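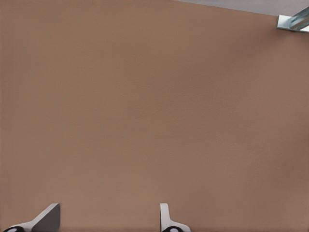

Slide 1 – Lettering your own comic

Good afternoon. Say where the handout is (on the chairs, spares by the door). Phones on silent. Questions at the end, except if you can't hear me, in which case shout.

This talk is for people who write and draw their own comic and have left the lettering until last. I did the same on my first book and had to redraw panels on nearly every page. I want to go through where the words go, how big they should be, and how to get them to a printer without trouble. I am not going to cover sound effects. That is a separate talk.

Slide 2 – Where I started

Keep this short. First issue of Cerkon, hand lettered on the art board, then scanned. Print run of 900. I found the first spelling mistake after the boxes had arrived. With the lettering on the board, fixing it for the second printing meant patching the original page.

Since then I have lettered on a separate layer. I still rough it in by hand first. The roughs matter more than the software.

Slide 3 – Letter the thumbnails

Put the balloons in at thumbnail stage. Every one of them, with the real words, at something close to the real size. If a panel has two speakers, the one who talks first goes on the left, so that person should be drawn on the left. This is the most common problem I see in pages people send me. The figures are the wrong way round and the tails have to cross.

Show page 5 of Cerkon, before and after. In the before version you read the answer ahead of the question. Give them a moment to read it. Don't talk over it.

Then the script point. If the balloon won't fit in the thumbnail, cut the line. Don't shrink the type.

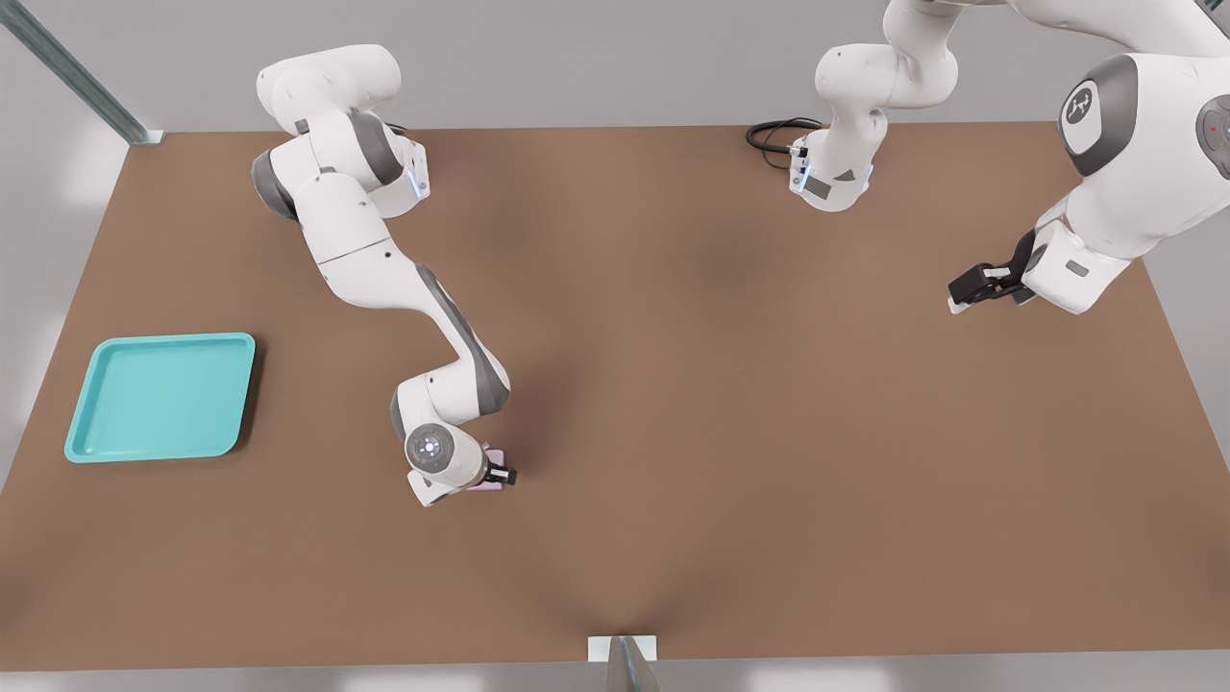
Shuzhen Wan

Slide 4 – How many words

There are rules of thumb for this and you will hear different ones. Mine is 37 words in a panel, and that is the ceiling. Most panels should be well under. A page with six panels all at the ceiling is a page of prose with small drawings on it.

Read the Sasaki page out loud here. It is the kitchen argument, with short balloons and one silent panel. Theophilus Yakubu wrote that script and his first draft had a caption over the silent panel. We took it out in April and the page was better for it. He is happy for me to tell people this.

Slide 5 – Balloons and tails

Leave space inside the balloon. The gap between the text and the line should be at least the height of one letter, all the way round. Stack the lines so the middle ones are the longest.

Tails point at the mouth. They stop a little over halfway there. They don't have to touch the character, and they shouldn't end at a hand or a hat. Keep the tail the same width through the book – a change in width reads as a change in voice.

If someone asks about borderless balloons: fine against a flat background, hard work against anything busy.

Slide 6 – Fonts

Use a font made for comics. Read the license before you print and sell anything, as some are free for personal use only. In most comic fonts the capital I comes in two forms. The one with the crossbars is for the word "I" and its contractions. The plain one is for everywhere else. Check this on every page. I search the script for it.

One font for speech, its bold italic for stress. Go easy on the stress.

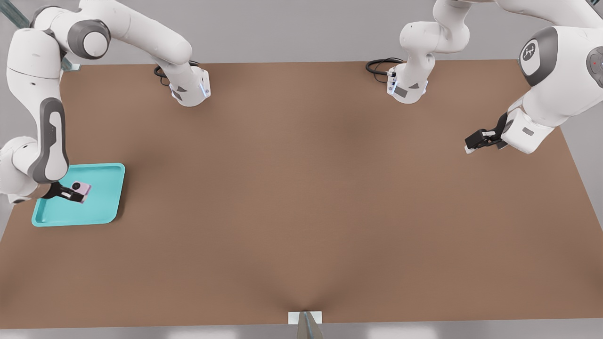
Slide 7 – Sending it to the printer

Keep all text inside the safe area. Black lettering should be pure black, with no color mixed into it. Keep the text as vector in the PDF if you can. Ask the printer for their template before you start page one.

For the Zeditz anthology, lettered pages are due 18th September. Art and lettering in separate files please. The template is linked on the handout.

Slide 8 – Questions

If it is quiet, start with the one I always get, which is whether to hire a letterer. Yes, if you can pay one. Bring them in at the script stage and put their name on the cover with yours.

Leave the contact slide up. Take the Plalto books back off the display table before the next speaker sets up.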